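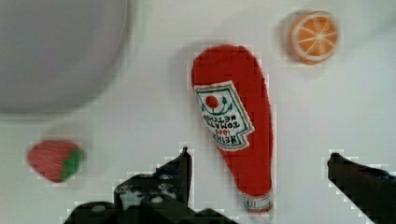 How long does homemade ketchup keep in the fridge?

Mine keeps three weeks in a clean glass jar with the lid on tight. I have pushed it to four and it tasted flat, so now I write the date on the lid and stick to it.

I started making it last September, when the tomatoes in the back bed all came ripe in the same few days. I had 13 pounds on the counter and no more room in the freezer. Nabila Rondonuwu, who has the plot next to mine, gave me her mother's recipe on the back of a seed packet. It called for twice the sugar I use now, but the method was sound and I still follow most of it.

You cut up the tomatoes and cook them with an onion and 2 cloves of garlic until everything falls apart. That takes 40 minutes on my stove. Push it through a sieve, put it back in the pot, and add 300 ml of cider vinegar, some brown sugar, salt, a little allspice and a bay leaf. Then it simmers with the lid off. This part is slow. I stir it every few minutes near the end, when it likes to catch on the bottom – a heavy pot helps.

To see if it is done, put a spoonful on a cold saucer and wait a minute. If a ring of water creeps out around the edge, keep going.

It won't be as smooth as store ketchup. I tried a blender for one batch and it came out pale and full of air, so I went back to the sieve. The color was better too.

Yetunde Idahosa asked in the comments whether canned tomatoes work. They do. I use them all winter, and I leave out half the salt. She also asked about canning the ketchup for the shelf. I don't do that, so please go by a tested recipe for it. The one above is for the fridge only.

We mostly eat it with eggs and on cold meatloaf sandwiches. My son says it is too sour for fries. I put a separate dish of the sweeter kind out for him and he is happy with that.

Next batch I want to try smoked paprika in place of the allspice. I still have half a tin to use up first.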